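Re: White tabletop on wood-look floor, table creeps when leaned on

nadwood_31
Posted Tuesday, October 23, 2018
Workroom table, rectangular, white top. Plank floor, wood-look, brick wall behind. It moves whenever somebody leans on the near edge. Felt pads were fitted in April. I want the top kept clear apart from small items. 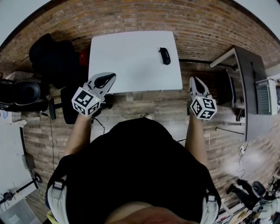 Table from above, black case at upper right.

Wróbel
Felt is the wrong material. It is made to slide. Fit rubber cups, 2 inches, one per leg, and clean the floor with alcohol first.

plillania
Disagree on rubber. Some compounds stain vinyl plank permanently. Check what the floor is before buying. I would also get the cable off the floor by the chair – casters will chew through it.

nadwood_31
Cable noted. Floor type unknown, the landlord has the paperwork. Two or three people are on their feet in there most afternoons, so whatever goes under the legs has to survive being kicked.

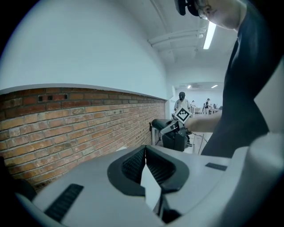

Weight on the table is low, 5 lb at most, so load rating does not matter much.

Wróbel
Load matters for grip. A light table slides on anything.

ginette.fehr
Non-staining polyurethane cups settle both points. We put 200 of them in at Odinton and had no marks. – Ginette Fehr

plillania
Over what period?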